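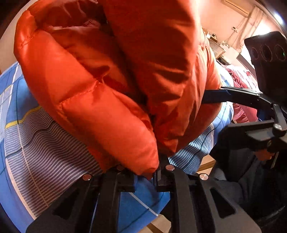
Petites nouvelles de Priltivholm : on a attaqué les vêtements ! Après les torchons, je me retrouve à plier des doudounes sur un lit, une pince dans chaque main, pour donner des exemples au modèle Jenholm. L'orange me rend folle (ça gonfle, ça glisse, ça se regonfle...) mais on en est quand même à 57 démonstrations gardées, sur les 2 000 prévues.

Le drap à carreaux bleus, lui, je commence à le connaître par cœur.

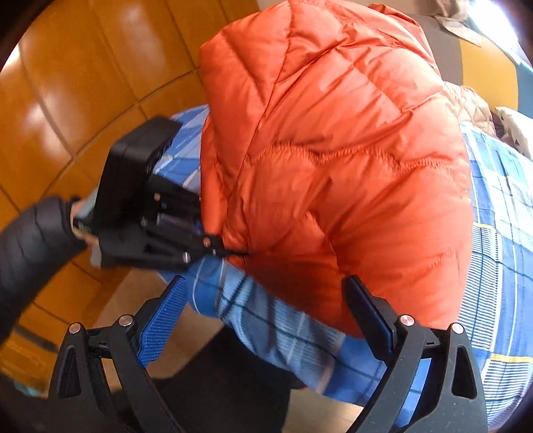 ## Et après ?

On continue jusqu'en février, puis 6 logements de plus à Prundolow. Si vous avez un manteau bien pénible à plier, je prends !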